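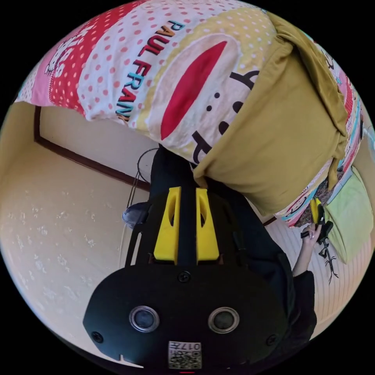
Figure 6. Plain mustard-olive cover folded over a printed textile, with part of the print still showing at the right.

4.3 Covers and the things they cover

Most of the soft furnishings recorded in the 42 homes were kept in layers. A blanket, cushion or quilt was seldom left bare for long, and in 31 homes at least one cover did not match the piece beneath it. We use "cover" for any fabric put over another piece of bedding or seating, whether it was sewn for that purpose or not. Pillowcases, duvet covers, throws and cloth bags are all included, and so are old sheets used in the same way.

The pairing in Figure 6 is of a common type. The lower piece has a bright cartoon print with the lettering PAUL FRANK, a large monkey face and panels of polka dots in several colours. The upper piece is a single colour. Printed textiles of this kind were mostly bought for children and stayed in use after the child had outgrown the pattern. Arnout Jacobs, who carried out the visits in Brustton, noted that householders often described such pieces as "still good" and did not think of replacing them. A plain cover let them stay in a shared room or go to a guest.

Covers were put on in two ways. In the first, the cover was opened out and the inner piece was pushed in corner by corner. In the second, the cover was laid or folded over the top and pulled down one side at a time. The second way was more usual with large or heavy pieces and with people working alone. It also gave more uneven results. Fabric gathered on the side that was pulled last, and strips of the inner piece often stayed in view along the edges. Few householders minded this in a bedroom, but several went back to straighten the cover if the piece was to be used in a sitting room.

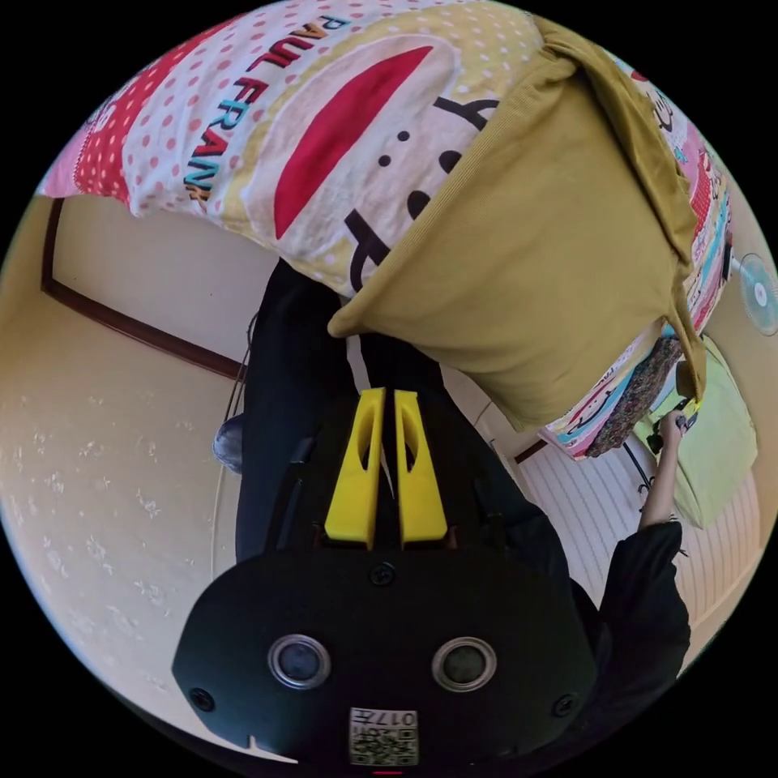

Domestic Textiles Review, Vol. 6

Soft knitted covers behaved differently from woven ones. A knit hangs in rounded folds and forms a loose pouch where there is more cloth than filling, as with the olive fabric over the cartoon print. Woven cotton held its creases and showed the corners of the inner piece more clearly. Householders in Davotska, where most covers in the sample were woven, spoke more about ironing and less about fit.

The choice of colour was rarely planned. When asked why a certain cover was used, people most often answered that it was the one at the top of the pile, or the only one large enough. Fenna Vandenberghe's interviews contain 2,559 separate mentions of bedding and cushions, and colour matching comes up in very few of them. Size, washing and storage come up far more. Mustard, olive, grey and brown were liked for covers on the grounds that they did not show marks.

We did not record the age of each piece, as labels were often faded or had been cut out. The coding of cover types was checked by Kulap Pongsiri, and differences were settled by going back to the visit notes. Storage of covers between washes is dealt with in Section 4.4.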